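Two more pairs of grippers? My budget says maybe
2020-11-24

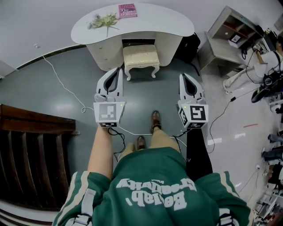 I've spent most of November staring at one quote, and it's from Odik: $3,721 for every extra pair of hand-held grippers. Randi Hovland wants two more pairs before the bedroom tasks start, and I get it – clearing a paperback and a sprig of fake flowers off a dressing table is slow going when everyone shares the same kit! What gets me is the small stuff. Spare marker cubes are $54 a set, and longer cables (we do love our cables) are another $102. Rasmus Petrauskas is asking Matheson for a second quote, and I'll post the numbers when he has them. For now I've signed off on one pair and the cables.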